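Mostatura Bench Guide
Section 4: Setting out the kitchen chores table

Use this section to prepare the table before you run any of the kitchen chores. Allow extra time on your first set-up. The chores are simple for a person and still hard for a machine, and most poor results we see come from a badly laid table. 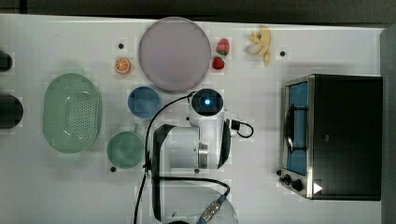 Written by Clumitz, technical author, Mastenen
Revised Sep 22, 2023

4.1 Laying out the items

1. Wipe the tabletop and let it dry.
2. Put the large plate down first. Everything else is placed in relation to it.
3. Set the toy fruit near the plate, with space between the pieces and the oven.
4. Place the colander, the blue bowl and the saucepan on the side away from the oven.

Note: The small dark holes in the tabletop are useful for lining things up. Do not cover them with tape.
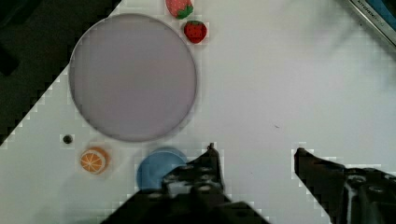 Plate, strawberries and orange slice, with the gripper open.

4.2 Choosing a chore

Start with clearing fruit on to the plate. In our February trials the arm made 294 attempts at this chore and finished 138 of them without help. Work with soft items such as bags and cloths went worse, with 82 finished from the same number of attempts. Neither result is good enough for a kitchen with people in it.

1. Select the chore on the Thambiah panel.
2. Set the attempt limit. The highest value is 1,000.
3. Press Start and step back from the table.

Caution: Keep hands clear while the arm is moving. Press Stop before you pick up a dropped item.
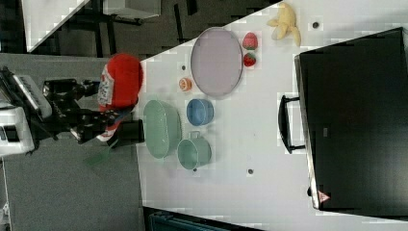

Soft items change shape when they are gripped, so a grip that held last time may slip the next. Use the slow speed setting and record a drop as a failed attempt, even if the arm picks the item up again.

4.3 Checks between attempts

1. Return each item to its starting place.
2. Check that the cables can move freely and are not caught under an item.
3. Look for items pushed close to the oven.
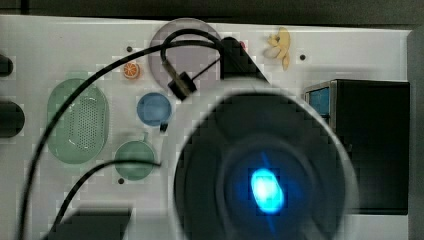

If an item has been knocked over, stand it up again by hand. The arm cannot yet do this reliably. Log the reset under Helped, then go to section 5 for scoring.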